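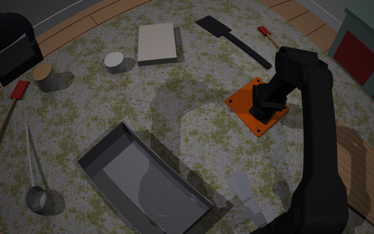
I've been baking my way through my grandmother's recipe cards since August, and I am finally, finally on the rice cakes! There are 59 cards in the tin, most of them stained, a few written on the backs of electric bills, and the rice cake section alone takes up a good third of it. Bibingka is the one I was most nervous about. It comes out pale gold with a scorched top, and I've decided it needs color underneath it – a bright orange square plate, turned so it sits like a diamond, is exactly the look I want for it. A plain white plate just makes it look sleepy.

The card says "coconut milk, enough" and "bake until it smells right," so I called my aunt Remedios Dalisay, who laughed at me for a good long while and then gave me real numbers. Her oven runs at 350 and she gives it 32 minutes, plus 2 more under the broiler with the salted egg on top. Mine took longer. I think my pan is too deep.

Banana leaf! I'd skipped it the first time because I couldn't find any, and what a mistake. The second batch had that grassy, almost tea-like smell all the way through (frozen leaves are fine, just pass them over a burner until they go shiny and soft).

I also tried swapping in half glutinous rice flour, which Edgardo Maglaya suggested in the comments last time. Chewier, stickier, a little heavy the next morning, but wow, still warm with butter and grated coconut? I ate three pieces standing at the stove.

Next up is the puto card, the one with the corner torn off right where the sugar should be. If your family has a version, please send it to me – I'll try every single one.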